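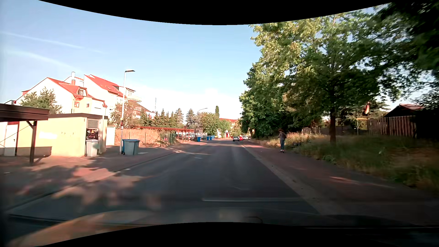
Every second Tuesday evening I take the bins to the street. It is a job of five minutes. I pull the grey one over the small step by the garage, I turn it so that the handle looks to the house, and I go back for the blue one. I have never in my life thought about how I do it. In the last months I think about it often, and the reason is a conversation with my neighbor Şükran Erdem, who is sure that her grandchildren will not know what it means to carry out the garbage.

She has good arguments. Cars can already follow a lane and brake for the car in front. A machine vacuums her living room while she is at the market. If a computer can look at a street and understand it, she says, why should it not roll a bin down the driveway? I would like to agree with her, but I worked for many years in a bicycle factory, and there I learned to be slow with such promises.

The factory was Pedalik, in Olthorpe. We had robots for welding the frames and they were wonderful. One of them could make 300 frames in a shift, and the last was as good as the first. But the frame came to the robot always in the same position, held by a steel fixture which had cost more than my car. When a tube lay two millimeters wrong, the robot welded the air. Then came Ferhat Altıntaş with a hammer, and for the next hour he was the most important person in the building.

The management wanted also to automate the packing. A firm called Ploltex brought us a machine that had to put a bag with screws, a pair of pedals and a manual into each box. It sounds like work for a child. The bags were soft and fell every time in another shape, and the manual stuck to the one under it. After one winter the machine went away, and two women packed the boxes as before. They talked about their families the whole time and they made almost no mistakes.

I tell this because the street in front of a house is much more like the packing table than like the welding cell. On my street the bins stand in a different place after each collection. Somebody comes along the sidewalk on a scooter. In fall there are leaves, in January there is ice, and the lid is sometimes open because my son has pressed one box too many into it. A machine which wants to do this job must see all of this, and then it must also touch things. I think people mix up these two. Seeing has become much better, I do not deny it. To grip a handle with the right force, to feel that the wheel hangs on the curb and to pull a little to the left, this is another kind of knowledge.

My friend Magdalini Katsaros, who repairs elevators, does not accept my opinion. She says that I compare with machines that are already old, and that the new ones learn from many tries and do not need a fixture. Maybe she is right. She showed me a video in which a robot folded a towel, and I was impressed until I saw in the corner that it was played at a higher speed. I have 200 things in my house that must be folded, and they are not all towels.

I am not against these machines. My mother could not move her bin in her last years, and she was ashamed to ask. For her I would have bought one immediately, even a slow one, even if it needed half an hour for the driveway. I only ask that the people who sell them come on an ordinary collection day, with wind, and show it to us at normal speed. Şükran has already offered her driveway for this. Until then I will put on my jacket and do hers together with mine.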